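On test: Bredix clip-on commuter light set
By Salamatu Ogbonna

I ride to work before sunrise for a good part of the year, along the creek path and then up the painted lane on the arterial, so I go through bike lights the way other people go through socks. The Bredix set is the first in ages that I've wanted to tell everyone at the bike racks about.

You get a front light, a rear light, two rubber straps and a short charging cable. The front one puts out up to 500 lumens, and more to the point it puts them where you need them. The beam has a flat top, so it fills the path from edge to edge and doesn't blind the poor jogger coming the other way. My old Bretex threw a round blob into the gum trees – great for possums, hopeless for potholes! 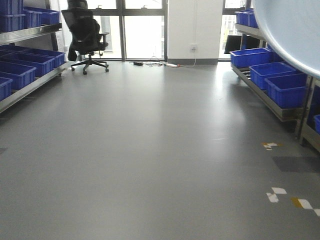
Fitting takes no time at all. The strap hooks over a moulded lug and grips fat and skinny handlebars equally well, and it didn't budge on the bluestone section near the market, where my bell has been known to rotate itself upside down. I moved the set between my hybrid and the cargo bike every few days and never once swore at it. The rear light sits happily on a seat post or a rack stay, though on the cargo bike I had to angle it a bit to clear the pannier.

There are five modes. I used two. The low steady beam is plenty for lit streets, and the high one comes out for the unlit stretch under the rail bridge. The daytime flash is properly bright, and I reckon drivers at the roundabout gave me a smidge more room.

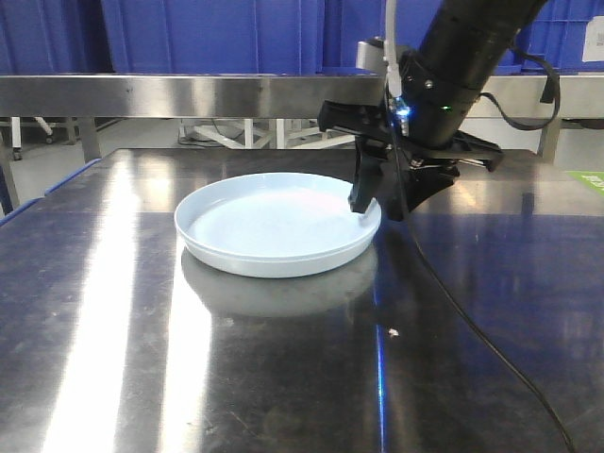
Issue 101

Battery life has been lovely. My ride is 30 minutes each way, and a full charge of the front light sees me through the working week on a mix of low and high. The button glows red when it's getting tired, which gave me ample warning to get home. I'd have liked a firmer cover on the charging port, as the rubber flap is fiddly with cold fingers.

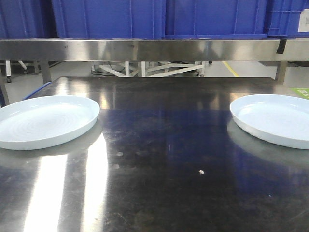
Side visibility is where the rear light really won me over. The lens wraps around the body, so you throw a decent red glow sideways at intersections, and the Akinola I had before did nothing of the sort. I checked the spread at home in the dark by laying the light on the bench and seeing how wide it reached. If you want to try it, put down two white plates well apart on a steel table, with bare metal between them, and set the light in the gap. Both rims should pick up red.

Gripes? The mode button needs a long press to switch off, and in winter gloves I kept cycling through the flashes instead. The Flavitz helmet mount is sold separately and I haven't tried it yet, but I'm keen to give it a go in October when the magpies settle down.

Would I buy the set again? In a heartbeat, and I've already put one aside for my sister, who still rides home with a torch taped to her basket.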